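I bought the Plaltby grid tablecloth in January for the long table where we sort and pack things. White, thin black lines, squares all over. I wanted something to line boxes up on, and it does that job well enough.
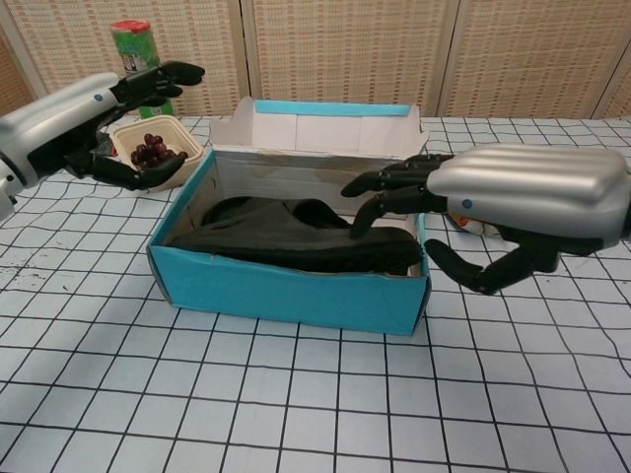 The lines go wavy wherever the fabric creases, so don't use it for measuring. Ironing helps for a day or so. Rania Yammine has the same one and clips hers at the corners - I may try that.

Shoes and snacks end up on the same table at our place, so washing matters to me. Grape juice came out in a normal cold wash and the black hasn't faded.

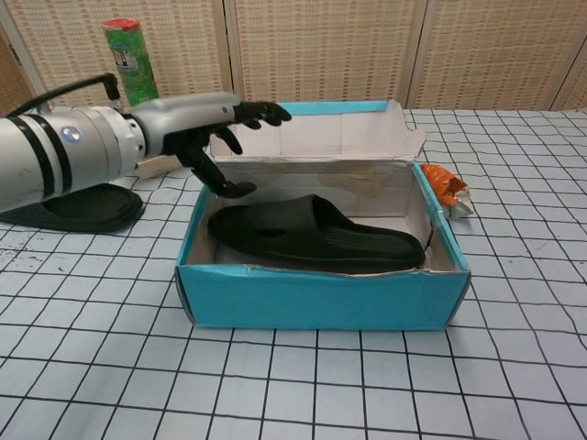 Cardboard boxes slide on it more than I'd like, especially light ones with just a pair of slides in them. A rougher weave would fix it.

Four out of five. I'd buy a second one in a bigger size.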